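Weight in the Back Leg: Notes on Stance Transitions

Posted in Training Log

Filed under stance work, footwork, long staff

I have been working through the second section of the staff form again, at a slower pace than the class does it. The section has 114 counted movements in the version we practice at Bratholm. Most of the errors I make are in the shifts between bow stance and empty stance.

In bow stance the front knee is bent over the foot and the rear leg is nearly straight. To move into empty stance, the weight has to travel back until the rear leg carries almost all of it. The front foot then rests on the ball with very little load. The common fault is to lift the front foot before the weight has left it. The hips tilt, the trunk leans forward to compensate, and the staff tip drops.
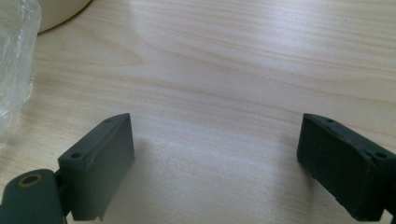
The correction I use is to split the shift into two stages. In the first stage both feet stay flat and only the pelvis moves. In the second stage the front heel comes up. I do not touch the staff until both stages are clean, so the early repetitions are done with the arms folded. Once the staff goes back in, the rear hand should stay at the hip through the whole shift. If it drifts forward, the rear knee has usually collapsed inward.

Foot angle matters more than I used to think. The older handout from the Flindon school asks for the rear foot at 45 degrees. Our teacher sets it a little wider. With my hips the wider angle lets the knee track over the toes, and the narrower one does not. I would not change it for a beginner without watching them squat first.

I did 191 shifts on Saturday, split evenly enough between sides, and wrote down the side each time I lost balance. The left side was worse. The losses came late in the session, when the rear thigh was tired and I had started to stand taller to spare it.
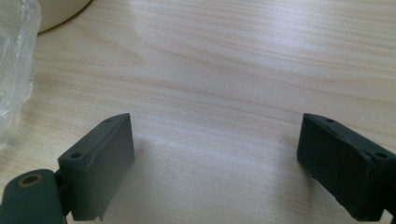
Despina Deligiannis wrote back that standing taller is fine for volume work, provided the height stays the same through the shift, and that she would sooner see a high stance held level than a low one that bobs. She also thinks the arms should not be folded, as it hides a raised shoulder. I will let them hang next time and compare.

The turning step at the end of the section has a separate problem with the rear heel, and I have not sorted it out yet. Notes on that when I have them.

Tags: empty stance, bow stance, staff, balance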